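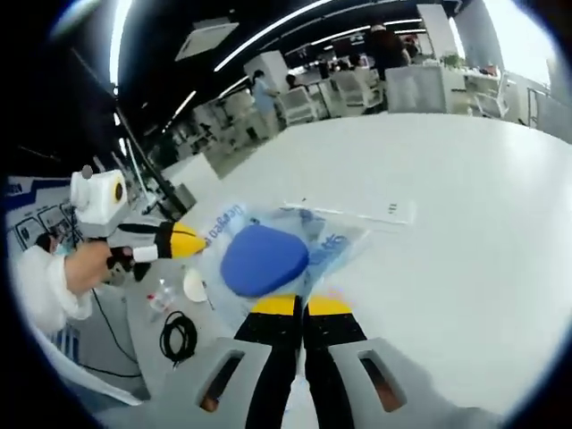 Two grippers, one bag. Second floor, the long white table.

THE BLUE ONE

Azadeh Soltani got the table by the window pillar because she was the slowest, and slow was what they wanted now.

Eleven years packing returns at Mahmoudi. Fast the whole time. Fast was the job. You grab, you flip, you feel if it's been opened, you toss it left or right. Her hands knew before she did. And then in January the belt downstairs stopped and a man from Tiven stood on a pallet and said nobody's losing anything, we're just moving some of you upstairs.

Some of you. Nine.

Upstairs was carpet tiles and a black ceiling and white chairs that rolled away when you got up. Upstairs had a plant. They gave her a gripper for each hand, yellow tips, a squeeze in the handle. Pick up the bag. Put down the bag. Pick up the bag.

"Like you would normally," said the Tiven kid.

"Normally I use my fingers."

He wrote that down. He wrote everything down.

The item that week was a blue thing in plastic. Pillow, pad, who knows. They called it the blue one. It slid. Crinkly bag, tips skating right off it, and every time it skated you had to leave it where it landed and go again from there. 40 good ones before lunch was the number. She got 40 by two o'clock the first day and her forearms hummed all night.

Second day, same.

Third day she figured out the corner. You don't go for the fat part. You go for the loose plastic, the little flap past the seal, one tip under, one on top, and you wait. There's a half second where the air moves inside the bag and it gets heavy on one side. Then you lift. She'd been doing it with her thumbs for eleven years and had never once thought of it as a thing a person knew.

"Do that again," said the kid.

She did it again.

"What was the wait for?"

"The air."

He looked at her. Then he went and got somebody, and that one went and got somebody, and by four there were three of them behind her chair smelling of coffee while she picked up a bag.

They named it. That was the part she told her sister on the phone. They put it in a file and it had a name, the Soltani wait, and the woman from the Dodalero site flew in to learn it, badly, heavy-handed, apologizing to the bag.

"So you're famous," her sister said.

"I'm a pause."

"Do you get money for it?"

She got a card. Everbody signed it, even the ones still downstairs, what was left of downstairs. Flallen had the loading side by then and Flallen people wore different shirts.

The arm came in the spring. One arm first, bolted in her old spot on line two, right where the floor was worn from her shoes. They asked did she want to come down and see. She said no. Then at the end of shift she went anyway, coat on, bag on her shoulder, like she was just cutting through to the parking lot.

It was doing 1616. There was a counter on the post, big red digits, and it said 1616 and then 1617. Blue one. Grey one. Blue one. It went down to the corner of the bag, the loose plastic. One tip under. One on top.

And stopped.

Half a second. Less.

Then up.

She stood there longer than she meant to. The guy on the line, old guy, she'd trained him on tape guns once, came and stood by her. He had nothing in his hands. That was his job now, he said, stand here and if it drops one, pick it up.

"Does it drop them?"

"No."

"What do you do then?"

"Stand here." He scratched his neck. "It does this thing where it thinks. Right before. You see that? Creeps me out. What's it waiting for?"

She could have told him. She watched it do another one. It held its breath the way she did on a bad zipper, the way her mother did threading a needle, and maybe her mother's mother, she'd never thought about it, somebody had to have started.

"The air," she said.

"Huh?"

"In the bag. It moves over. You wait for it."

He watched three more. She saw him get it, she saw his hand come up a little off his leg and pinch nothing and hold.

"Well I'll be damned," he said. "I never did that. I just grabbed the suckers."

"I know. You tore half of them."

He laughed so loud the Flallen people looked over.

Upstairs the next morning there was a new item on the table. Socks, balled, no bag. The kid had his laptop open and a muffin for her on a napkin. They wanted 1000 of these by the end of the month, and after socks it was going to be glassware, and after glassware he didn't know, they hadnt told him. He said it quick and looked at the muffin.

"After glassware what happens to you?" she said.

He opened his mouth. He was maybe twenty-four. His sleeves were too long, he kept pushing them up and they kept coming down.

"I guess it's on the list somewhere," he said.

She put her hands in the grips. Her rate had been 327 an hour once, the best on the line, there was a certificate for it in a drawer at home under the takeout menus. She looked at the socks. Looked for the place to take hold.

"You going to write this down?"

"Yeah. Sorry. Ready when you are."

"I'm going to do it wrong first," she said. "A few times. Let me do it wrong."

He pushed up his sleeves. She went in on the fat side, and it rolled away from her across the white table, and she let it roll.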